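Cusdale Reading Room: where we've got to by the end of February

Hi Dilruba,

You asked for something short this time, so I'll try! The big news is that the evening classes are full. We had 140 sign-ups for the winter term (I'd been hoping for half that), and the beginners' English group got so crowded that Nuwan Wijesinghe split it into two sittings, one at 5:30 and one at 7. He's still smiling, just about.

The Haque money went on books, mostly. We bought 195 large-print and easy-reader titles, and they're going out faster than we can put them back. The crime ones especially. I still owe you the receipts for the last box, which I'll send with the spreadsheet. 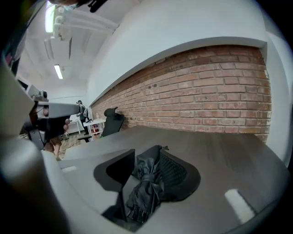
The lending side is slower. Jonau promised us the catalog software in the fall and we're still on paper cards, so please don't ask me for exact loan numbers yet! My best guess is some 800 loans since we opened, counting renewals. I've told them we need it working before the spring term or we'll look at Zarkuna instead, who quoted a bit more but answer their phone.

Heating is over budget. It's an old place and the evenings have been bitter, so I've moved a little across from the printing line. I hope that's all right, and shout if it isn't. 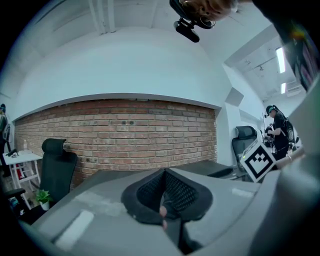
The brick wall at Cusdale.

Next up is the family story hour, if I can find someone who'll do the voices. I'd also like to talk to you about Saturday opening when you have a minute.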